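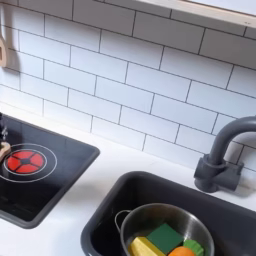

Chacko asked for the tiles to be left out of the cleaning score altogether, on the grounds that tenants wipe what they can see and the grout is what tells you how a kitchen is kept. We kept both, scored separately.

Figure 3. White tiled wall with dark grey grout above a white worktop.

4.2 Grout and tile scores

Nine households in the Stetska block took part in the second round, which began in July. Each was given one of two cleaners, Lobo or Zustix, and asked to use it once a week on the wall behind the worktop. Tile and grout were scored on the scale set out in Section 3, by the same two raters.

Tile scores hardly changed between visits. Grout scores fell in eight households, most sharply where frying was done daily (Table 5). The ninth had been regrouted before the first visit and is left out of the averages. We found no clear difference between the two cleaners.

The raters agreed less often on dark grout than on pale. Jayanthi Chacko rescored the dark samples on 1/25/21 using the Prurkitz grey card, and her scores are the ones used from this point on. Households with an extractor fan are treated in Section 4.3.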